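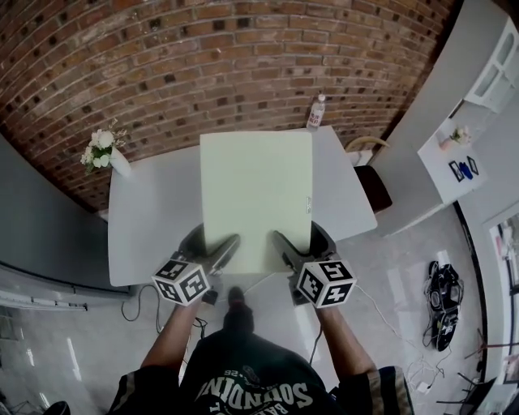

Jun 29, 2018

On the board again all day. Khrystyna had the list when I got in and we agreed she would do the mornings on the computer and I would stand at the table with the two grippers, then we'd swap after lunch. We didn't swap in the end. Her wrist is still sore from last week, so I carried on.

The job is to reach forward with both hands and take hold of the big pale board at the near edge, both sides together, then lift the edge a little and set it down. It sounds like nothing. My left always gets there before my right, and if one side closes early the board turns. Yevdokiia says a robot with two arms will copy whatever I do, bad habits and all, so I am to close both at the same time and leave a short pause before lifting. I spent the first hour counting under my breath. By eleven I had stopped needing to.

She also wants slower hands on the way in. I thought I was slow already. She played one of mine back next to one of hers and mine looked like someone grabbing a bus door.

Moved the flowers to the far corner of the table before starting and put my water over by the brick wall. The cubes on the grippers need to stay in view, and Khrystyna stops the recording if I tip my hands in too far. She did that a few times before lunch. After that I kept my elbows out and it went better, though my shoulders know about it tonight.
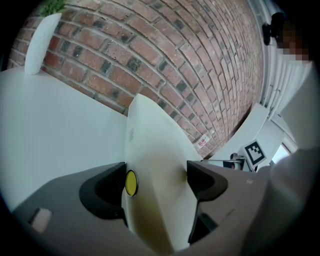 The white piece with the curved top is harder than the flat one. I have to come at it with a finger on each side and it wants to lean. If I hold it too low it swings, and too high there isn't much to hold. I settled on a bit below the middle. Yevdokiia didn't object, so that's how I'll do the rest unless I hear otherwise.

We threw away 38 takes, most of them mine from before ten o'clock. Kept 80. Khrystyna entered them and read out the new total, 2,562 since we began in May. I had no idea it was that many. Grernex want them by the end of next week and Yevdokiia thinks they may ask for up to 300 more once they have tried the first lot on their arms at Graletdale. I said I'd do it if we could have a lower table. She wrote that down.

Rained on the way home. Got off at Stojanovska and walked the rest, bought bread and some plums. At supper I reached for the salt with both hands, finger and thumb, very slowly. Must ring Mum tomorrow about the boiler, and wash the green T-shirt.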